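Workshop notebook, Tedstead Conservation Bindery
Entry date: 26/09/2019
Entered by: Marjatta Toivonen
Subject: Paste trials for the Rautiainen ledgers, second series

The first series was closed last week with no acceptable result. The methyl cellulose mixture held the spine linings but left the older paper limp at the joints, and Guido Pellegrini's view is that it should not be used on any of the volumes with iron gall ink. The present series therefore returns to wheat starch paste, prepared in the small copper-bottomed pan and strained twice through the horsehair sieve.

Batch A was mixed with 300 ml of deionized water. The starch was left to soak overnight and cooked the following morning over low heat with constant stirring. It cleared well and set to a firm block. Batch B was mixed with 500 ml and is intended for the tissue repairs only. It is thin, and brushes out without dragging. Lempi Heiskanen reports that it dried flat on the test strips under felt and glass, with slight cockling on the strip cut across the grain. That strip should be repeated before any conclusion is drawn from it.

Grain direction remains a concern generally. The replacement stock from Pludulen arrived without markings on the wrapper, and two sheets were cut the wrong way before the fold test was made. Staff are reminded to perform the fold test on every sheet, including offcuts from the rack. The supplier has been asked to mark future deliveries in pencil on the back of the top sheet.
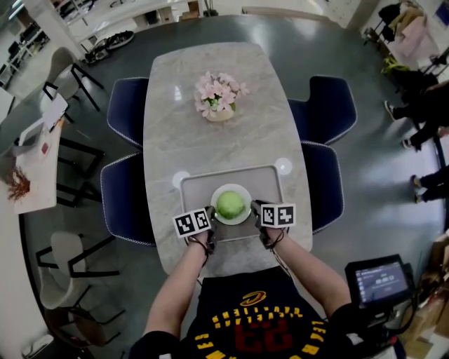
With regard to the tissue, the lighter weight from Mekcombe is preferred for losses at the fore edge. It takes the thin paste evenly and can be feathered with a damp brush. The heavier weight was tried along the gutter of the sample volume and gave a visible ridge when the leaf was turned. Kiprono Shemweta proposes a narrower strip with a torn edge on both sides. Agreed; to be tried on the sample volume and not on the ledgers themselves.

Relative humidity in the sewing room has been high all week. The hygrometer by the door and the one on the plan chest do not agree, and the door instrument is to be sent for calibration. Until it comes back, readings are to be taken from the plan chest only and entered in the green book. Drying times in this series should be read with that in mind.

Sointu Hämäläinen has finished the collation of the third ledger. One gathering was resewn at an earlier date with a thicker thread, and the stations do not match the rest of the text block. She recommends leaving it as found. The archive will be consulted, and no work is to be done on that gathering in the meantime. The loose index leaves have been interleaved and placed in the flat folder, shelf side up.

Outstanding:
Repeat the cross-grain strip, Batch B.
Torn-edge gutter repair on sample volume (K.S.).
Letter to the archive concerning the resewn gathering (S.H.).
Blotters to be changed morning and evening.
Remainder of Batch A to be discarded at the first sign of souring. It is not to be thinned and kept, as was done in the first series.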